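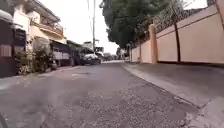 Hukwood Doorstep Library
Interim report to the Tudose Fund
27th January

You asked for this report in plain words and without a logo on every page. We have managed the first and never got around to having a logo.

The library now has 60 member households, which is the number we promised for the end of the grant. We would like to take credit for careful planning, but most of the growth came in one burst after the school across the main road closed its own library to fix a ceiling. Parents who had politely ignored us since the summer discovered a strong interest in reading. The ceiling has been fixed and nearly all of them have stayed.

Loans to date stand at 1,532. That figure includes renewals, as agreed in the grant letter, and it includes one family that has renewed the same book on beekeeping every two weeks without a break. They have no bees. We asked whether they would like to keep the book and they said they would prefer to go on borrowing it.

What we do

For anyone at the Fund who is new to us: members get a list, they mark what they want, and a cloth bag of books goes to their door on the next round. The old bag comes back. There are no fines. We keep the stock in 24 plastic crates in a back room at the Rerkar laundry, whose owners charge us nothing and have asked only that we stop leaving the door propped open with the atlas.

The lists are on paper. We tried an online form in the second month, using a service called Jorari, and it worked well for the people who would have been fine with paper anyway. Everyone else phoned us to read out what they would have typed. We dropped the form, saved the subscription, and moved the money to large-print titles, where there is a waiting list. You will see this in the budget as a change between lines and we hope you will agree it was a good one. 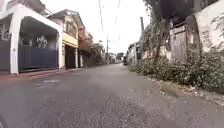 Large print is also where we guessed most badly. We bought sea stories and gentle village novels because that is what the catalog suggested older readers like. Older readers in Hukwood like murders. They like a body by the second chapter and they send notes back in the bag when it takes longer. The village novels are in good condition and are available to any other project you fund.

Children's books wear out faster than we budgeted for. Picture books last a few months before the spine goes, and anything with a flap lasts until the first household with a two-year-old. We have started taping the flaps before the books go out. It slows the damage and makes the books slightly less fun, and we are still arguing over whether that is the right trade.

The rounds

Our first plan had all the bags going out on one afternoon. It assumed that handing over a bag takes a minute. With some members it takes a minute. With others it takes a full review of the last book, then a complaint about the ending, then tea. We have split the round into two afternoons and put the talkers at the end of each, which they have noticed and do not seem to mind.
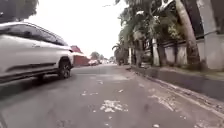
The book cart has been our worst purchase so far. It was sold as suitable for outdoor use, and perhaps it is, in places where outdoors is flat. Ours has small hard wheels, and by the end of its first round it had shaken most of the bookmarks out of most of the books. On asphalt as uneven and patched as this we should have bought something with proper tires, and we should also have bought something narrower, as there is not much comfort in steering a wide cart when an SUV wants the edge of the road too. The cart now lives in the laundry, where it holds the returns and performs very well standing still. Bags go out by hand and on two borrowed bicycles with baskets. We are asking for no money to replace it.

Getting the word out went better. We printed 500 flyers and delivered them folded inside the laundry's own price list, on the theory that people read a price list. They do. Several new members came to us believing we were a service of the laundry, and one sent a bag of books back with two shirts in it. The shirts were washed and returned on the next round, at no cost to the grant. 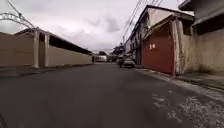

SPENDING AND CHANGES TO BUDGET

Books remain the biggest item and are on track. Printing came in under, thanks to the price list. Bags came in over. We ordered plain cotton ones and learned that a good plain cotton bag does not always come back, particularly from households that shop at the market. The second batch has LIBRARY printed on both sides in orange and the losses have dropped sharply.

Insurance went up at renewal. The insurer wanted to know whether we were a shop, a school or a courier, and settled on courier, the most expensive of the three. We have appealed and will let you know.

PLANS TO THE END OF THE GRANT

A shelf of books in other languages, starting with whatever members ask for. The request slips are out and answers are slow, partly as we sent them in English.

A swap day in April, in the laundry yard if it is dry and in the laundry if it isn't. The village novels will be there.

A decision on beekeeping. A second household has now asked for the book, and we intend to buy another copy before this becomes unpleasant. It will come out of the existing books line.

The receipts are attached in date order, apart from the one for the cart, which we put at the back.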